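The Long Patience of Steam

In a market town with more bakers than it needs, one small kitchen has spent its evenings on dough that never sees an oven. 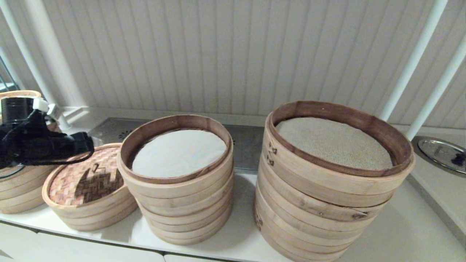

Bamboo steamers on a white countertop, one of them closed with its woven lid.

When I came to live in Endthorpe, I believed that bread must have a crust. In my mother's house the crust was the part we fought for, and the soft inside was given to the youngest. So the first time I ate a steamed bun, in the back room of a shop on Stosham Street, I turned it over in my hand and looked for the brown side. It had none. It was white all over, a little shiny, and it gave under my thumb like the cheek of a baby.

The man who served it to me was Salim Masanja. He had run the shop for 20 years, first as a place that sold rice and dried beans by weight, later as a kitchen with six stools. He learned steaming from a neighbor in the building where he rented his first room. She cooked with her door open, and the smell went up the stairs to him every evening. After one month he went down with a bag of flour under his arm and asked her to teach him.

"She did not say yes," he told me. "She gave me an onion and a knife."

Steam is an old way to cook and in many places it is the ordinary one. Water boils at the bottom, the food sits above it, and the heat arrives from every side. A steamed dough can never become hotter than the steam around it, and so it does not brown. What remains is the taste of the flour itself, and for this reason a steamed bun is hard on a cook who buys bad flour. Salim pays more for a soft, low-protein flour from the Metwally mill, which is on the river road past the old tannery. He has tried the cheaper ones. They make a bun that is gray by the afternoon.

Bamboo has a great advantage over metal. In a metal steamer the vapor meets the lid, turns back to water and falls on the food in drops, and every drop leaves a yellow, wet mark on the dough. A woven bamboo lid lets part of the steam go through and drinks a part of the rest. Cooks who use metal pots tie a cloth under the lid for the same purpose. Salim did it like this for his first two winters, with a dish towel and a piece of string, and he says that it works well until the towel catches the flame.

There is also the matter of buying. Some years ago a salesman came to the shop with a steamer made by Plastel, in three colors, with a guarantee. It was light and easy to wash. Salim used it for a season and then gave it to his sister, who keeps onions in it. He missed the smell of the bamboo, which is a little like hay and a little like tea. He thinks the customers missed it too, although no customer said so.

A bamboo basket asks for some care. A new one should be steamed empty before the first use. It must not be washed with soap, because the bamboo keeps the taste of soap for a long time, and it must be completely dry before it goes into the cupboard. Salim lines his with cabbage leaves. Paper is cleaner, he admits, but the cabbage can be eaten afterwards with vinegar, and he was raised to think badly of a thing that is used once.

His dough is simple. For one batch he takes 648 grams of flour, a number he arrived at by filling the same enamel bowl to the same chip in its rim for years and at last putting it on a scale. Then warm water, yeast, sugar, and a spoon of lard in the cold months. He kneads until the dough is smooth, lets it grow, kneads again, and shapes it. The second rest is the one that beginners cut short. He presses a bun with one finger, and if the mark comes back slowly, it is ready.

After the cooking he turns off the fire and does nothing for five minutes. If the lid is lifted at once, the cold air comes in and the skin of the bun can fall and wrinkle.

In December I went back to Stosham Street on an evening of heavy rain. The windows were so fogged that from outside I could see only the lamp. Inside were four people, all eating, and a boy doing his school exercises at the end of the counter. Salim was filling buns with pork and pickled mustard greens, closing each one with small folds, quickly, while he talked to me about the price of cabbage. I asked if he ever wants a real crust.

"On Sunday my wife buys a loaf," he said. "I eat the inside."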